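Section 4. Working in occupied homes: rules for hand-held gripper sessions

Applies to all Urnimix hand units, both finger sizes. Replaces the December sheet. Rev. 20 Mar 2019, V. Rimkutė.

Read 4.1 before you leave the office. Rest can be read on site.

4.1 Before you go in

1. Signed consent from every adult living there. Not just whoever opens the door.
2. Charge both packs. Spare goes in the case, not your pocket.
3. Wipe finger pads with the neutral cleaner. No alcohol, it lifts the glue.
4. Check pivot screws by hand. Any play, tag the unit and take another. Do not tighten in the field.
5. Log the unit number on the Dakudow form. Old paper forms no longer accepted.

Note: Skunham crews use their own form, same fields, different order. Ask Ihor Dmytriv for the current one.

4.2 Setting up in the room

1. Leave the room as the household keeps it. No tidying, no staging, unless the task card says so.
2. Find your walking path first. Cables, rug edges, table legs.
3. Ask about mail, medicine labels, ID cards, family photos. Resident moves them or you skip that spot.
4. Start the recording, say the task number out loud, wait for the tone.

CAUTION: Fingers close with enough force to pinch skin. Keep your free hand behind the trigger guard. Children and pets out of reach the whole time.

4.3 Bin and disposal tasks

1. Only drop what the resident has said is trash. If in doubt, ask, dont guess.
2. Bring the open jaws over the middle of the bin, clear of the rim.
3. Lower, then release. No throwing.
4. Let go fully before pulling back. Half-open fingers drag light wrappers back out.

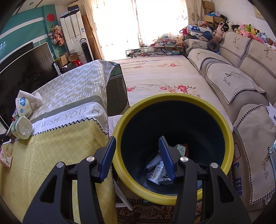
5. Nothing sharp, no glass, no batteries, no food waste. Stop and use the tongs.
6. Pads touched the inside of the bin? Wipe before the next pick, even if they look clean.
7. Limit is 20 drops per take, then rest the wrist. This is a hard limit, Hajnalka Hajdu checks the logs.

Note: do not reach back in for something dropped by mistake untill the take is stopped. Log it as a fault and tell the resident.

CAUTION: Max load 400 g at the fingertips. Full bottles are usually over. Set aside.

4.4 Leaving

1. Stop recording, unit off, fingers closed, into the case.
2. Put back anything you moved.
3. Resident gets the contact card.
4. Upload same day. Failed uploads to Yurii Dovhaniuk with the unit number in the subject line.

Faults and near misses: see Section 5.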